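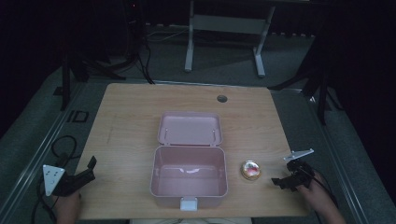
The Kirnik team reports that the right gripper stops closing partway through the lunch box task and asks whether the fault lies in the cable or in the settings. The team adds that it has already restarted the logging computer and that its place in the student project showcase depends on finishing the packing set this term.

Ticket 430
Project: Plultimora, student manipulation course
Opened: 17 March 2019
Category: Hand-held grippers, right unit
Priority: Normal

Initial response
The log files supplied by the team were reviewed. In 15 of 74 recorded attempts, the right jaw position holds at one value while the left continues to report as expected. The stop does not occur at the same point in each attempt. A settings error would normally affect every attempt and is considered less likely.

Action requested of the team
Power down both grippers before handling any connector. Exchange the cables between the left and right units, leaving all settings unchanged. Record a short set with the lunch box and the round item, and note which side loses its reading. Please do not recalibrate until this has been done.

Team reply
Cables exchanged as instructed. The loss of reading moved to the left side. The right unit closed normally throughout.

Second response
The result indicates a faulty cable. A replacement has been set aside at the Henare equipment desk and may be signed out under the course account. Recalibrate both units with the Nullodard utility, version 2, after fitting. The affected attempts should be marked as incomplete in the project record and should not be deleted.

Status: Awaiting confirmation from team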